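Storing and Preserving Family Papers, Obituary Clippings and Funeral Programs

Last updated: October 28, 2022

Newsprint is made for one day of use. The paper contains lignin and residual acid, and both continue to react with light and air for as long as the sheet exists. An obituary clipping left in a Bible or a wallet will turn brown within a few years and crack along its folds some time after that. Funeral programs and prayer cards last longer, but the coated stock sticks to itself in humid rooms. The procedures on this page cover ordinary household quantities, up to 500 items.

Sorting

Clear a flat surface and wash and dry your hands. Cotton gloves are not recommended for paper, as they reduce grip and catch on torn edges. Separate the material by type before looking at dates or names: newsprint, coated programs, photographs, letters, and anything with adhesive on it. Newsprint must never touch photographs. The acid migrates and leaves a tan rectangle the size of the clipping.

Remove paper clips and rubber bands. Staples should be opened from the back with a thin, dull blade and lifted out, never pulled with a staple remover. If a rubber band has hardened onto the paper, leave it in place and scrape it away in small pieces with a plastic spatula.

Flattening

Folded clippings should be opened once and left open. If the paper resists, it is too dry to unfold safely. Place it on a rack inside a lidded plastic tub with a damp sponge in a separate dish, close the lid, and check it every hour. Most newsprint relaxes within four hours. Transfer it between two sheets of blotting paper, cover with a board, and weight evenly overnight. Do not use an iron.

Copying

Scan before anything else is done to the sheet. Use 600 dpi for text and 800 dpi for small halftone portraits, and scan in color even when the original is black and white, as the color channels help separate print from staining. Save a TIFF as the master and a JPEG for sharing. A sheet of black paper behind the clipping suppresses the print on the reverse.

Make one paper copy on acid-free, lignin-free stock. For most households this copy is the one to handle and display, and the original goes into storage.

File names should begin with the surname, then the year of death, then the newspaper. A clipping from the Koltside paper would be filed as Navarrete_1974_Koltside. Write the newspaper title and date on the storage sleeve in soft pencil before the clipping goes in. Most clippings are cut without either one, and the date can often be recovered from an advertisement on the back.

Temporary holding

Material waiting to be scanned can stay in an open basket or tray for a day or two if the bottom is lined with clean paper. Textured or woven containers will mark soft newsprint, so the liner should be stiff. Empty the container completely first.
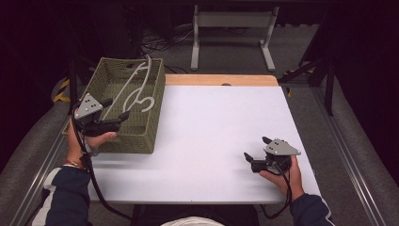
Woven basket with handle slot, two plastic hangers inside.

Long-term storage

Use polyester sleeves for single clippings. Vinyl sleeves give off plasticizer and should be discarded, along with any magnetic album in which the page is coated with lines of glue. Pandent sleeves in the letter size hold a full newspaper column without folding. For thicker programs, use a buffered paper folder inside a rigid box. The Jultudix drop-front box is a suitable depth for 6 folders; overfilling it bends the lower edges.

Photographs go in unbuffered enclosures, one to a sleeve. Memorial ribbons and pressed flowers need their own box.

Choose an interior closet on a main floor. Attics are too hot, basements too damp, and exterior walls change temperature through the day. Relative humidity should stay between 35 and 50 percent. A small dial hygrometer is accurate enough if it is checked once a year; January is a good month in heated houses, when the air is driest. Keep boxes off the floor and away from water pipes.

Collections over 2,000 sheets need an index kept outside the boxes. A plain spreadsheet with columns for name, date of death, source, box and folder is sufficient.

Repairs

Do not use household tape, including the kinds sold as removable. Tears in newsprint can be left alone once the sheet is in a polyester sleeve, which supports both edges. Old tape that has already yellowed and released can be lifted off dry. Tape that still holds should be left for a conservator.

This site uses cookies to remember your preferences. By continuing to browse you accept our cookie policy.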